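Shed base on a slope – slabs or plastic grid?

Forum: Sheds, Cabins & Summerhouses

hnimri
Posted 7 Oct 2023
We have a Dekmont cabin on order and I need to get the base sorted before it ships. The ground drops 30 inches from the back corner to the front, worse than I thought when I measured it in August. The seller says a plastic grid filled with gravel is fine. My neighbor says slabs or nothing. Quote for a concrete pad was $843 and that was without any digging. What did other people do?
Hiba

mudroom_pete
Concrete. You pay once. I had a grid under my old shed and the front edge sank the second winter. Doors never closed right after that.

Kaimal_owner
Disagree with Pete. Grid is fine if the ground under it is dug level and packed down. Most people skip the packing. Mine is under a Kaimal summerhouse and it hasn't moved. I paid $292 for the grid and gravel and rented the plate compactor on top of that.

mudroom_pete
Is yours on a slope though?

Kaimal_owner
No, flat yard. But she has to level it whichever way she goes.

Harish Raju
With that much of a drop I wouldn't use either one. You would be digging into the bank at the back and building a wall to hold it, and then water collects behind the wall. I put mine on posts set in concrete with a timber frame on top. Air gets underneath and the floor stays dry. Check with Dekmont first – some makers won't honor the warranty unless the base is solid.

hnimri
Thanks Harish. I had not thought about the warranty. The paperwork only says "firm and level base," so I will call them Monday. Did you need a permit for the posts?

Harish Raju
Not where I am, but it depends on the county and the size of the building. Call them before you dig.

tansy44
We used Stirnero adjustable feet on paving slabs. Easy to level, but I have to check them every spring and usually two need a turn. I would not do it on a steep slope.

mudroom_pete
Posts are OK for a light building. For a cabin with thick walls I'd still pour a pad. Timber in contact with wet ground rots, treated or not.

Harish Raju
The timber isn't in contact with the ground. It sits in metal brackets above the concrete.

mudroom_pete
Fair enough. I'd still pour a pad.

hnimri
I am leaning toward posts if Dekmont allows it. I'll get a price from Juvley for the frame lumber and post it in this thread along with what the county says. Delivery can be pushed back if the base isn't ready, so there is no rush on that side.

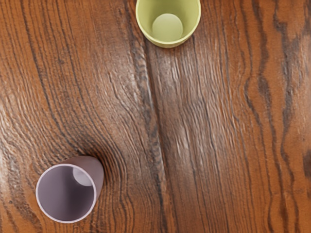
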